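# Flarkon Threaded Inserts for Wood, M6, Flanged

We have been selling these little inserts for more than 15 years now, and they are still the part we get the fondest letters about, which is a funny thing to say of a fastener but there you are. If you have ever driven a wood screw into the same hole four or five times and felt it go soft on you, you will know why people like them.

The insert is a short steel sleeve with a coarse thread on the outside, which bites into the timber, and a clean M6 machine thread on the inside, which takes an ordinary bolt. Once it is in, you can bolt and unbolt your bed frame, jig or shop counter as often as you please. The flange sits flat on the surface and stops the sleeve being pulled down into the hole (a great help in softwood, where it is very easy to get carried away with the hex key!).

## What you get

- Order code: 529
- Internal thread: M6
- Length: 15 mm
- Drive: hex key, not supplied
- Finish: zinc plated
- Pack: 40 inserts

## Fitting them

Drill your pilot hole square to the face and a touch deeper than the insert, then clear out the dust. For pine and other soft timbers an 8 mm hole does nicely. Hardwoods want a slightly bigger one, and we'd always suggest a trial run in an offcut from the same plank, as timber varies a good deal even within one delivery. A rub of candle wax on the outer thread makes the turning much easier. Go slowly, back off half a turn if it binds, and stop when the flange meets the wood.

Please don't use them close to an edge, and do ask us before fitting them in chipboard, where our Civgate glue-in pattern is usually the better choice.

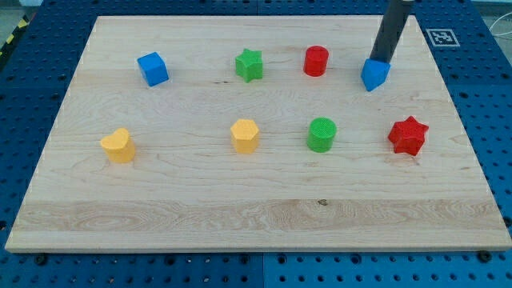 Pallavi Kashyap writes that she fitted a whole pack into beech bench tops in January and split only one, and that was the hole she had rushed. She would like to see a version without the flange, for places where the bolt head has to sit flush.

We do keep a flangeless M6, Pallavi, under the Asulgate name. It takes the same hex key, and you can mix the two in one order without paying postage twice. Ring the counter and ask for Fiifi Akolgo, who will happily put a couple of loose ones in with your parcel to try.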